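The Kendura had been sitting under a sheet in the back of the shed since my aunt died, and in October I decided I would get it running or sell it for scrap. It was a small bench lathe with thirteen inches between centres, painted green, with a motor that hummed and did nothing else. She had used it to make clock parts. I had never made anything on it.

I took the week off work. On the first day I cleaned out the mouse nests and replaced the capacitor, and the motor came up to speed with a sound I hadn't heard in years. The chuck turned. The carriage moved if I pushed it by hand, but when I engaged the lead screw it travelled a short way and stopped. I took the apron off and found a gear with five teeth gone, all in a row.

The maker had closed before I was born. I rang a parts dealer in Grumimberg who had a page of old Kendura spares, and the man who answered asked me for the casting number. I read it out to him. 932.

"That's the early one," he said. "I've got the later gear. It won't mesh."

"Could I make it mesh?"

"You could make a new gear."

"I'd need a lathe," I said.

He waited for me to hear myself say it. Then he told me that the lathe would turn a blank perfectly well without its lead screw, if I was patient with the hand feed, and that a dividing head would do the rest. He gave me the blank diameter and the tooth count from a drawing he had there. He didn't charge me for any of it.

I knew where the dividing head was. It was in the grey cabinet, in a box marked Rattanakul, which was the name of the shop where she'd bought it. I also knew where the kettle was, and I made a pot of tea and carried it out there, and then I didn't start. I sat on the stool and read her notebook.
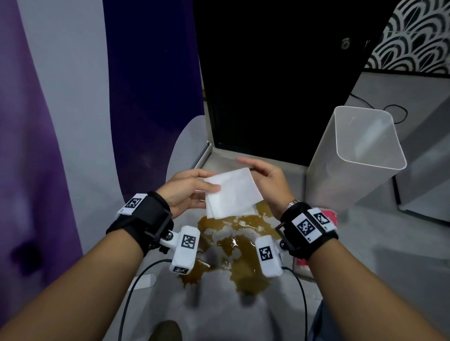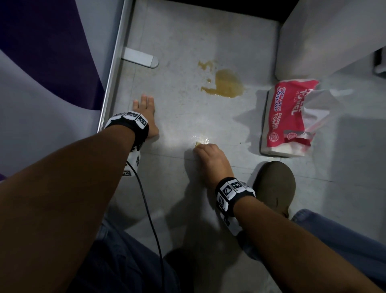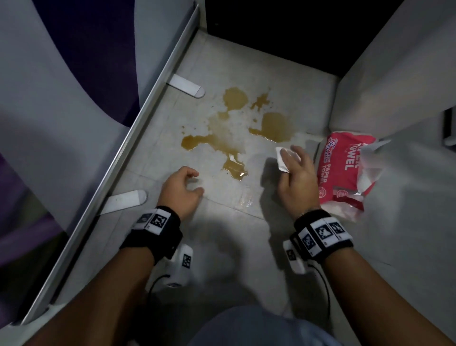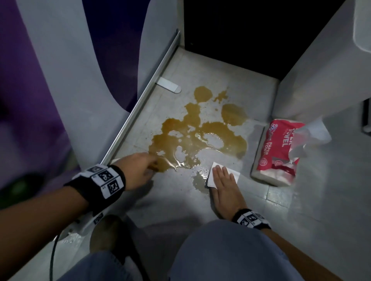
The notebook was mostly numbers. She wrote down every cut she took, the depth and the speed, and whether the finish was any good. "Poor," she wrote, over and over, for most of one winter. Then "fair." There was one "good," underlined, and after it she had gone back to "fair." Near the end the handwriting got larger and the entries further apart. The last was for a bushing she'd made for a neighbour's gate. She hadn't written anything about the finish.

I turned the first blank the next morning. I took too much off in one pass and the tool dug in and threw the work out of the chuck. It hit the wall beside the window and left a dent in the lining board. I swept up and cut another piece of bar.

The second blank came out undersize. The third was right to the number he'd given me on the phone, and I measured it until I stopped expecting a different answer. It had taken until four in the afternoon. I wrote it in the notebook under the bushing, with the speed and the depth. Under finish I wrote "poor."

Cutting the teeth took two days. I had no mill, so I bolted the dividing head to the cross slide on a bracket made from angle iron and ran the cutter in the chuck, the way she had sketched it inside the back cover. Each tooth took several passes. I lost my place once, after the phone rang, and had to count back round with a marker pen. From then on I left the phone in the house.

When the last tooth was done I filed the burrs off, pressed the gear onto its shaft and put the apron back together. I had one screw left over. I took the apron off again, found where the screw went, and put it back a second time.

It ran. The carriage went along the bed under power, a bit noisily, and I stood with my hand on the lever and let it go the whole way to the headstock end before I disengaged it. Then I wound it back and did it again.

A fellow had been coming on the Monday to look at it. I'd advertised it for $500 as not working, and he pulled up in a white Zikance ute with a ramp and two straps in the back. I told him it was working now.

"So it's gone up," he said.

"No," I said. "I think I'm keeping it."

He was decent about it, considering the drive. He asked if he could see it go anyway, so I put a bit of scrap in the chuck and took a cut for him under power, and he bent down and looked at the surface.

"Bit rough," he said.

I told him I knew. After he'd gone I wrote that down as well.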